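How do I get a written question in front of my representative?

Posted by Kenna Rennie

I run a small machine shop in Kevthorpe with 2 employees besides me. The state changed the rules on export paperwork in April and the guidance contradicts itself: one page says a shop our size files once a year, another says once per shipment. I called the agency and was told to "refer to the guidance." I would like my state representative to put the question to the department in writing so there is an answer on record. Is there a form for this? Does it matter that the shop is in one district and my house is in another? The other shop owners here have offered to sign something if that helps.

Souad Fawzy

Just email them. Mine answered in a few days. Don't bother with the petition, they get those all the time.

Callum Dalgleish

I handled constituent mail in a district office for several years. Procedures differ by state, so check the details with your own office.

There is usually no public form for a written question. Members submit them; constituents request them. Send a request to the district office, not the capitol office, because casework is normally logged there first. Put your full street address in the opening line. Staff check it against the district map before reading further, and messages without an address tend to sit.

On the two districts: you are a constituent where you are registered to vote. Most offices will also accept a business located in the district, but say so explicitly and give the shop address. Do not send the same request to both members without telling them. Each office will assume the other has it.

Keep the request to one page. Quote both passages of the guidance word for word, with the page title and the date you read each one. Then write the question as you want it asked, in one sentence that can be answered with a fact. "Which filing schedule applies to a shop with fewer than five employees?" will get an answer. "Why is the department making this so hard?" will get a paragraph about its commitment to small business.

Attachments should be flat and legible. If you photograph the paper notices, use a plain background and keep everything else off them. A light gray speckled countertop is fine, but with a big orange cloth draped over half of it, as in my picture, keep the page off the cloth – a strong color next to white paper can throw off the automatic exposure on a phone.

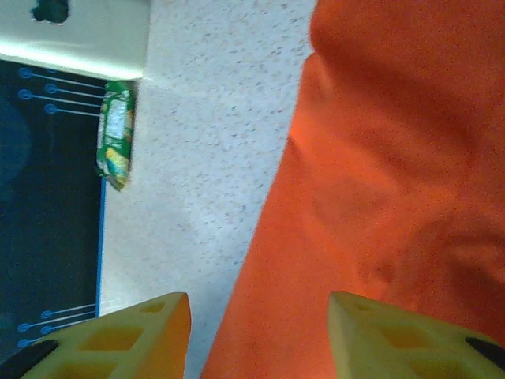
Ask for a case number and the name of the staffer. If you have heard nothing after a couple of weeks, call and quote the number.

Mhairi Cowie

Agree with most of that, except on signatures. Our trade group sent a letter with 83 names and the member raised it at a committee hearing. One letter from one shop gets a reply by mail. Have the other owners sign the same page, each with a business address, and mark which ones are in the district.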